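**Segurança em células de manipulação: entrevista com Benedita Brandão**

*25 de maio de 2023*

O laboratório de manipulação da Kemton, em Clornside, retomou os ensaios com o braço de bancada depois de uma suspensão determinada pela própria equipa. Em fevereiro, durante uma sequência de tarefas domésticas, a pinça fechou-se sem ordem do operador quando um técnico tinha a mão dentro da área de trabalho. Não houve ferimento que exigisse tratamento. O episódio deu, contudo, origem a um relatório interno, registado com o número 806, e a uma revisão dos procedimentos que só agora foi dada por encerrada.

Benedita Brandão, responsável pela segurança operacional do laboratório, aceitou falar sobre o relatório e sobre as alterações que dele resultaram. Começou por recusar a palavra «acidente», que considera imprecisa neste contexto. «O termo que usamos é ocorrência com potencial de dano. O técnico sentiu a pressão dos dedos da pinça na luva e retirou a mão. O sistema devia ter impedido que essa situação se produzisse, e não impediu. É isso que tem de ficar escrito», afirmou.

As tarefas em causa são de natureza simples. O braço recolhe objetos leves de uma mesa, coloca-os num tabuleiro ou num suporte e regressa à posição de espera. Trabalha-se com tubos de cartão, rolos de papel de cozinha e outros artigos correntes, escolhidos por serem baratos e por cederem quando a pinça os aperta em excesso. Segundo a responsável, essa aparente banalidade teve peso no sucedido. «Quem passa o dia a ver uma máquina pegar num tubo de cartão deixa de a ver como máquina. A distância de segurança vai-se encurtando e ninguém dá por isso.» 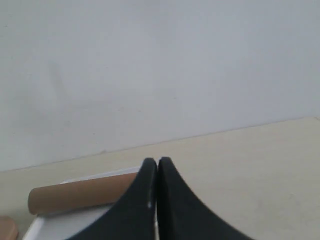 A investigação coube a Grímur Gunnlaugsson, engenheiro de controlo, e a Chrysoula Zervas, da área de software. A primeira hipótese apontava para um erro do operador, que teria acionado o comando de fecho por descuido. Os registos afastaram-na: não constava qualquer ordem de fecho no intervalo relevante. O que constava era uma interrupção de comunicação entre o controlador e a pinça com a duração de 106 milissegundos, seguida do restabelecimento automático da ligação.

Foi nesse restabelecimento que se encontrou a falha. Ao recuperar a comunicação, o controlador reenviava à pinça a última posição guardada em memória. Por um defeito na rotina de arranque, essa posição correspondia à última instrução de preensão concluída e não ao estado real dos dedos. «A pinça estava aberta e o controlador acreditava que devia estar fechada. Quando a ligação voltou, corrigiu aquilo que entendia ser um desvio», explicou Benedita Brandão. «Do ponto de vista do programa, tudo decorreu conforme previsto. O que estava errado era a previsão.»

A origem da interrupção foi localizada num conector do cabo de alimentação da pinça, fornecido pela Istberg, que apresentava folga. O relatório é, todavia, claro quanto à hierarquia das causas. O conector foi classificado como fator contributivo; a causa principal é a rotina de arranque, escrita pela própria equipa do laboratório. A responsável insistiu neste ponto quando lhe foi perguntado se havia lugar a reclamação junto do fornecedor. «Um cabo com folga é uma coisa que acontece em qualquer bancada. Temos a obrigação de contar com isso. Comunicámos a situação à Istberg, trocámos a peça e não fomos além disso.»

A revisão identificou ainda um segundo problema, de ordem organizativa. O procedimento em vigor obrigava a colocar o braço em paragem protegida antes de qualquer intervenção manual na mesa. Na prática, a regra era cumprida para a substituição de ferramentas e ignorada para pequenos ajustes, como endireitar um tubo no tabuleiro ou recolocar um rolo de papel. Nas entrevistas conduzidas por Fotini Economou, cinco pessoas reconheceram ter introduzido a mão na área de trabalho com o braço ativo, quase sempre para não perder o tempo de reinício.

«A paragem protegida obrigava a uma nova calibração, e isso atrasava a sessão inteira», reconheceu Benedita Brandão. «Tínhamos uma regra correta, mas com um custo que recaía todo sobre quem a cumpria. Não me parece sério responsabilizar apenas os técnicos.»

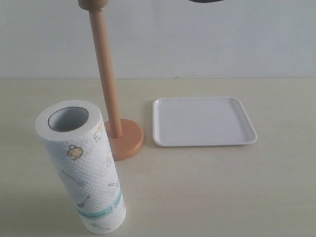 As medidas adotadas incidem sobre os dois planos. No software, a pinça passou a permanecer imóvel após qualquer perda de comunicação, por mais breve que seja, e só aceita novas instruções depois de lida a posição efetiva dos dedos e confirmada pelo operador. A força máxima de preensão foi reduzida para 24 newtons, valor que a equipa considera suficiente para os objetos utilizados. Foi também criado um modo de pausa que dispensa a recalibração, de forma a que arrumar a mesa entre duas tentativas deixe de representar uma penalização.

A verificação externa ficou a cargo da Gavalas, cujo representante, Ebuka Haruna, acompanhou os ensaios de falha provocada. Nestes, a ligação foi cortada deliberadamente em diferentes fases do movimento, com a pinça aberta, a meio curso e fechada sobre um objeto. O último caso suscitou discussão: se a pinça fica imóvel, o objeto permanece preso; se abre, cai. Optou-se pela imobilidade, ficando previsto um desbloqueio manual. Benedita Brandão admitiu que a solução não reuniu consenso. «O Ebuka Haruna defendia a abertura, e com argumentos válidos. Se o que está preso for um dedo, a imobilidade é a pior resposta. Ficou assente que a decisão será reapreciada quando dispusermos de um sensor capaz de distinguir as duas situações. Até lá, o desbloqueio está ao alcance de quem estiver junto à mesa.»

Questionada sobre a divulgação do relatório fora da Kemton, a responsável confirmou que foi distribuída uma versão resumida aos laboratórios que utilizam a mesma rotina de arranque, dois dos quais já solicitaram a correção. O texto integral permanece reservado, por conter as declarações dos técnicos.

O técnico envolvido na ocorrência continua ao serviço e participou na redação do novo procedimento. Foi por sugestão sua que a indicação do modo de pausa passou a ser dada também por sinal sonoro. A próxima revisão incidirá sobre os cabos e conectores das restantes bancadas.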